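Ticket 1397 – Front desk PC won't start, beeps at me
Site: Miltstead
Opened by: Mafalda Veloso
Assigned to: Kamlesh Tomar
Status: Pending user

Mafalda Veloso wrote:
Pressed the button. Fans came on, screen stayed black, and it beeped in what I can only call a disappointed way. Turned it off and on again, as I know you'll ask. Same beeps.

Kamlesh Tomar wrote:
I was going to ask. How many beeps, and are they long or short?

Mafalda Veloso wrote:
Long. Then a gap for reflection, then long again. I have a queue and a paper diary from January, so please hurry.

Kamlesh Tomar wrote:
Sounds like memory. Collected the tower and put it on the bench 2023-11-11.
– Monitor and cable swapped: no change.
– Everything unplugged from the back except power and screen: no change.
– All RAM out: beeps continue, slightly more smugly.
– One stick back in, slot nearest the processor: starts.
– Same stick, next slot along: beeps.
So I suspect the slot. Uzma suspects dust. See ticket 744, where she was right, and has mentioned it since.

Uzma Paracha wrote:
Twice. Blow the slots out and reseat before you go ordering a board. Press until both clips click. And please check the power lead to the board while the side is off.

Kamlesh Tomar wrote:
Noted. Mafalda, do you need anything off the drive before I carry on?

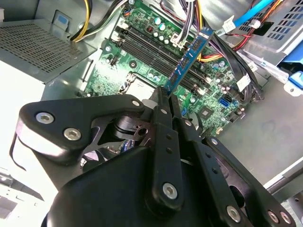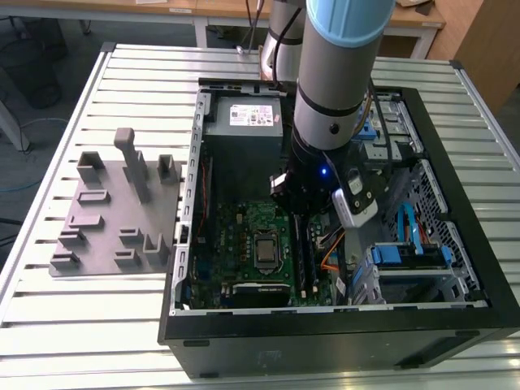
Attachments (2): blue RAM module over the slots; tower on its side with the panel off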